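Print this page | E-mail this page

Redell Stock Manager: Set-Up Guide
Section 4. Adding Items and Doing the First Count
Updated 2026-01-07 by the Redell documentation team

Before you begin

Sections 1 through 3 must be finished before you start on this one. You should already have a store name, at least one location, and a user with the Manager role. If you plan to use the Gustaris label printer, connect it and print a test label first.

Stock Manager keeps two kinds of records. An item record describes what you sell. A stock record says how many you have and where they are kept. You can have an item record with no stock, but you cannot have stock without an item record.

4.1 Set up bins

A bin is any place that holds stock: a drawer, a shelf, a hook, a tray. Bins belong to a location.

1. Open Setup and choose Locations.
2. Select the location and press Add Bin.
3. Type a bin code of up to eight characters. Letters and numbers are allowed. Spaces are not.
4. Choose a bin type. This only affects the icon on the count screen and can be changed later.
5. Press Save, then repeat for the next bin.

Note: Codes sort from left to right, so A10 comes before A2. If you expect to go past nine bins in a row, start with A01.

Caution: Do not reuse the code of a deleted bin until the next full count is closed. Old movements still point to that code and will show up under the new bin.

4.2 Import an existing list

Skip to 4.3 if you are starting without a spreadsheet.

1. Save your list as a CSV file. The first row must hold the column names.
2. Open Items, then Import, and choose the file.
3. Match each of your columns to a Stock Manager field. Name and Item Code are required.
4. Press Check File. Nothing is written to the database at this stage.
5. Read the results. Rows with errors are shown in red with the row number.
6. Correct the errors in your spreadsheet, save it, and check it again.
7. Press Import when the check is clean.

The check screen shows totals for the whole file. A file of 2,381 rows might give 1,276 new items and 251 errors, with the remaining rows matched to items you already have. Matched rows update the existing record. They do not create a second one.

Most errors come from item codes that a spreadsheet program has changed. Leading zeros are dropped and long numbers are rounded. Set the code column to text before you paste anything into it.

Caution: An import cannot be undone. Make a backup from Setup, then Backup, before you press Import.

4.3 Add an item by hand

1. Open Items and press New.
2. Enter the name as you want it to appear on receipts. The Matar receipt layout prints the first 30 characters and leaves off the rest.
3. Enter an item code, or press Generate to have one assigned.
4. Choose the unit. For things sold as a pair or a set, choose Set and fill in Pieces per Set. A pair has the value 2.
5. Enter cost and price. Leave cost blank if you do not know it — a zero is treated as a real cost and will throw off your margin report.
6. Choose a tax group.
7. Press Save.

Note: Unit cannot be changed once the item has been sold. To correct it, make a new item and mark the old one as inactive.

4.4 Small carded goods

Earrings, buttons, pins and similar goods are often stored on a card inside a bag. Count the bag as the unit, even if there are several pieces on the card.

1. Create the item as described in 4.3, using Set as the unit.
2. Open the Details tab.
3. In the Marking field, copy any letters or numbers printed on the card exactly as they appear. The field is searchable, so the same spelling should be used each time.
4. In Packaging, choose Card, Bag, or Card in Bag.
5. Print a small label (layout S) and stick it to the back of the bag. Keep the barcode off the seal, where it will crease and stop scanning.
6. Scan the label, scan the bin, and enter the quantity.
7. Add a photo if you sell online. The Nallisine web store plug-in uses the first photo as the listing picture. Both pieces of a pair should show, along with the card.

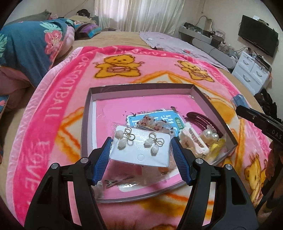 4.5 Do the first count

1. Open Counts and press New Count. Choose Full.
2. Stop all sales and receiving at the location. Sales made during an open count are held and posted afterward, under the closing time.
3. Scan a bin label, then scan everything in that bin.
4. Press Bin Done before moving to the next bin.
5. When every bin shows a check mark, press Review.
6. Recount any line marked with a question mark.
7. Press Close Count.

Stock records are created when the count is closed. If your business year ends in October, run the first full count before the year-end reports described in Section 9.

Print this page | E-mail this page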